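Rusgate workshop notebook
27/10/2018

Costume build for the Mallham charity run, continued. The heron head is still too heavy at the front. Moved the battery for the neck fan to the back of the harness and the tilt is better, though the chin strap still rubs after 16 minutes on the treadmill. Foam under the strap next.

Chamoun sent replacement buckles. Two fit the webbing as supplied, the other four need the slot filed. Do not use the old glue on the beak seam – it goes brittle in the cold, and the long outdoor test is in January.
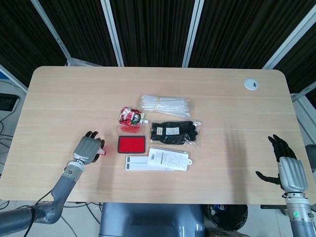 Table, with the stamp pad open and the pouch behind it.

Sponsor forms: the Zollix donation page now takes card pledges, but the paper forms still have to be added by hand. Paper total and page total differ by one pledge. Check for a duplicate before the next figure goes out to the conservation fund.

Wing panels: three layers of mesh is too hot, two layers sags at the elbow. Try two with a cane stiffener along the top edge. Leg openings are fine for walking and tight for running, so let out both side seams before anyone goes further than a lap of the yard.
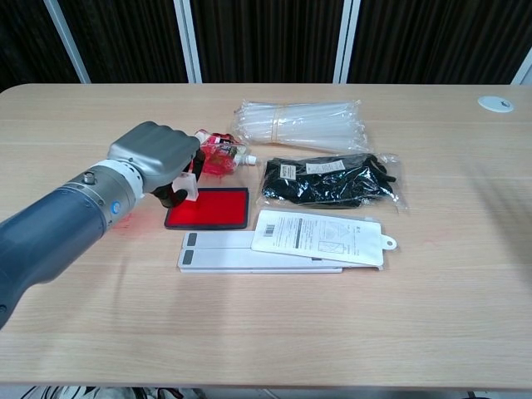 Entry and photographs: Rusgate workshop

Left to do: strap foam, file buckles, cane for wings. Route map from Mallham not received – ask again, as the kerbs matter with the visor down.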